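Tirell Hand-Held Gripper: Jaw Pad Safety Notice
Frequently Asked Questions

Last updated 25 Apr 2020

What is the problem?
On certain units of the Tirell hand-held gripper, the jaws may stay closed after the operator relaxes the handle. Vedix, which services the Tirell line, traced the fault to the return spring in the handle. A worn spring does not push the linkage fully open, and the operator may pull on the object or reach between the jaws to free it.

Has anyone been hurt?
Three operators reported pinched fingers. None needed more than first aid. Several more reports concerned damaged objects, most often bead strings that snapped when they were pulled out of closed jaws.

Which units are affected?
Units fitted with spring type 808 are affected. The type number is stamped inside the handle cover. Units serviced by Vedix after October already have the newer spring and may remain in use.

How can I check my unit?
Close the jaws on a folded cloth, release the handle, and watch the jaws. They should open fully without help. Repeat the test 20 times. If the jaws hesitate even once, stop using the unit and attach the red tag from your service kit.

My jaws opened normally. May I continue to work?
Yes, but repeat the test at the start of each shift. The fault comes and goes in its early stages, and a single good result does not clear a unit.

What should I do if the jaws lock on an object?
Set the gripper down on a soft surface with the object still in place. Turn the release screw on the handle one half turn to the left. Do not pull on the object, and do not put a finger between the pads. If a second operator is working beside you, that person should move their own gripper away before you begin.

Does the notice apply to work with jewelry and other small items?
Yes. Thin and flexible items account for most of the reports we have received. Cords and strung beads can be drawn down into the gap between the pads, where they are hard to see from the handle side. Until your unit has been checked, please use practice items of no value.

Two grippers at work over a box of jewelry on a bed: 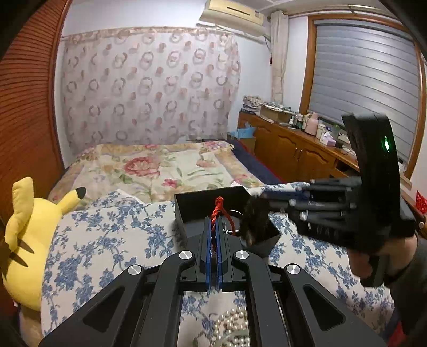
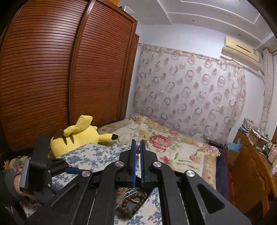

Can I replace the spring myself?
No. The spring is under load when the cover is removed. Replacement is carried out by Vedix or by the Ledesma service desk, at no charge to the operator. Please allow 40 minutes for each unit if you bring it in - longer if the pads must be changed as well.

Are Zuvik pads covered?
Zuvik pads are not the cause of the fault and may be kept. A pad that has split or come loose should be reported on the same form as the spring.

Where do I send a report?
Use the form supplied with your service kit and return it to the Ledesma service desk. Include the unit number, the result of the cloth test, and a short account of what was being held when the jaws failed to open.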